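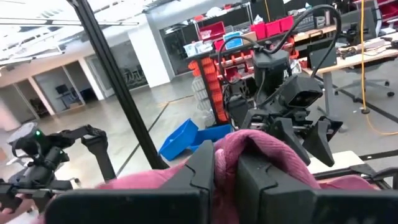
How to read a gym franchise offer before you pay a deposit

The brochure will tell you the club pays for itself quickly. Maybe it does. Check it yourself before signing anything.

1. Ask for the closures list. Ollora, for instance, likes to talk about its 67 clubs. Ask how many opened and shut again, and who owns them now. A resale counted as a "new club" is an old trick.

2. Rebuild the revenue sheet. Take the member count they promise for month 12 and cut it by 30 percent. If the rent is no longer covered, you have your answer. The Stadmont sheet I was sent left out staff sick pay and card fees entirely.

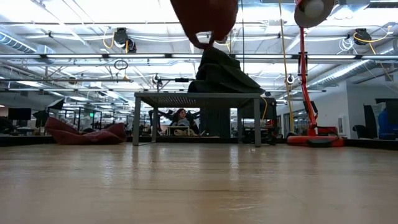 Green cloth heaped on a gray metal table, with an open office behind.

3. Call owners who aren't on the reference list. The names they hand you were picked for a reason. Try at least 3, and ask each one what they took home last year after loan payments.

4. Read the equipment clause. Semwal makes you buy through its own supplier, and I have yet to see a "group discount" that beat a plain quote from a dealer. Get your own quote in writing.

5. Look at the exit terms. Konitmont's draft had a 2 year non-compete, which matters a lot if coaching is how you make a living.

Pay a lawyer to read the rest.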